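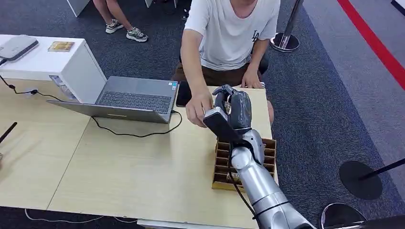 Buy the arm and build the hand, a reader from Hedegaard wrote in after the May issue, and you will have a hobby; build both and you will have a storage problem. I had the letter pinned above my bench within the hour. By then I had paid Veketti a $375 deposit on a hand kit, so the advice was good and the timing was poor.

The Hilmont shared workshop charges $50 a month. For that you get a key, a shelf, and the use of a bandsaw that frightens everyone. You also get other members, who will stop whatever they are doing to watch you do something badly. Robot projects draw the biggest crowd. A table saw does its job whether or not you understand it, but a robot hand can spend a whole evening refusing to, and people bring their coffee over for that.

The kit was sold as a weekend build. It came with 19 bags of hardware, each numbered, and a manual that began its numbering at bag two. I emailed Veketti. Veketti replied that bag one was described in the online edition. The online edition described it as "see printed manual."

So I learned the hand the way you learn a used car, by leaning on it and listening. Fingers first, then the thumb, which on a hand like this is the diva of the cast. Fingers mostly curl. A thumb has to swing across, come down, and meet them at a place they all agree on, and for weeks mine had its own views on where that was. You spend a lot of this phase with your nose next to the wrist joint.

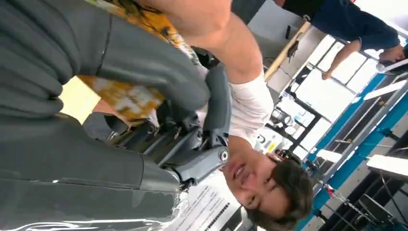 Close work at the wrist, Hilmont.

The control software is Skenico, which is free, and you pay for it in other ways. It has a teach mode, where you move the hand through a job and save the positions, and a run mode, where you find out what you saved. My first saved motion was a scratch of my own ear. It ran perfectly, and I have never been able to delete it.

By summer the total stood at $3,695, including the deposit, a second wrist cable, and a third wrist cable. I had a machine that could wave. It was time to give it a job.

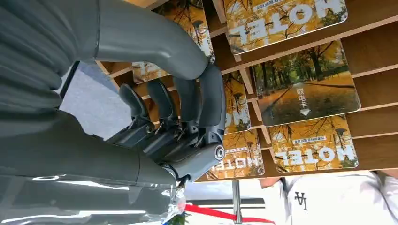
The trouble with flat things

Everybody assumes the hard part is strength. Grip a hammer and you look like a genius, because a hammer is shaped like something that wants to be gripped. Cards are the opposite. They are thin and slick, and they give a fingertip one edge to work with. Put a card in a slot and the divider next to it takes up the space your other finger was counting on.

Skenico calls this "constrained picking." At Hilmont we called it several things. A finger that comes in too high slides down the face of the card. Too low and it meets the wood, and the wood is not the one that backs off. The thumb, meanwhile, arrives on its own schedule.

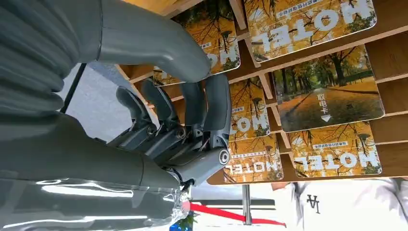

My log for Friday, September 25, 2020, has one line in it: "Approach angle, again." I had spent the evening changing a single number up and down and writing the results on a paper towel. Getting close is the easy bit. The longest finger can be all but touching the face of a card that says HOTEL over a lot of golden leaves, with the thumb hanging over its neighbor, and you are still a long way from room service. Closing that last gap is all timing, and the timing lives in a Skenico menu labeled "Other."

I did write back to the reader in Hedegaard. I said the hobby was going fine, and asked how big a storage unit we were talking about. The reply recommended one with a power outlet. Veketti, for its part, has announced a left hand, and the deposit is the same.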